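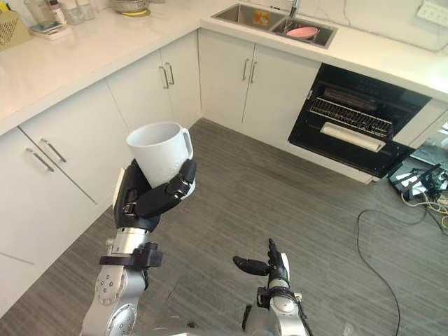 Figure 5. White ceramic mug held upright, handle to the right.

4.2 Re-creating the deli sausage at home

The second group of recipes came from people who grew up in Pritville and had since moved out of the region. All of them named the same product, a mild garlic sausage sold sliced at the Pētersons counter, and most had tried to make it at least once. We collected 42 written versions. Of these, 20 listed exact weights for the meat and salt. The rest gave spoon measures or left the amounts open ("enough garlic that you can smell it").

Ground pork was the main ingredient in nearly every version, usually mixed with beef. Cooks disagreed most about the liquid. Ice water was common, but several used cold milk, and a smaller group used pickle brine, which they remembered from a relative's kitchen and which the shop in Pritville says it has never used. Hongjun Tang coded the replies for stated source, and family memory was given more often than any printed recipe. Substitutions were mostly forced by supply. Cooks living near Fodley could not find the coarse mustard seed and used ground mustard in its place. 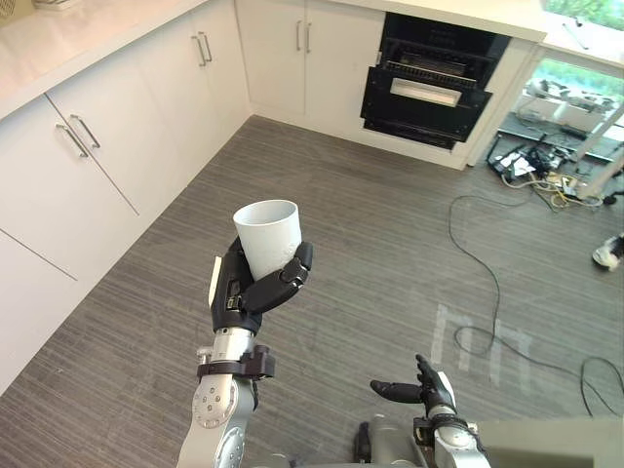
4.3 Texture and serving

Texture drew more complaints than taste. The shop sausage is fine and springy, and home versions were described as crumbly or "like meatloaf." Cooks who chilled the mix overnight reported fewer problems. Those who worked in warm kitchens, or who mixed by hand for only a minute or two, reported more. We did not test these claims under controlled conditions.

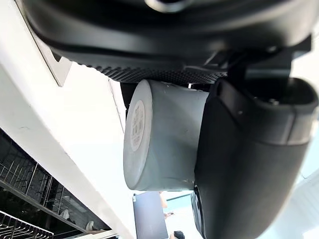
Few home cooks owned a sausage stuffer, and casings were hard to buy in small amounts. The usual answer was to roll the mix tightly in plastic wrap and poach it. For size and shape they were told only to make an even cylinder with flat ends; the light gray object held in the image before this paragraph has that general form, with one flat end facing left. Rolls with tapered ends sliced poorly, and the end pieces were mostly chopped into salad. The longest roll sent in for tasting, from a cook in Dernmont, weighed 883 grams and was judged closest to the shop product in color, though too salty. Serving habits changed less than the recipe did. Rye bread and raw onion appear in almost all replies, as they do in the replies about chicken salad in Section 5.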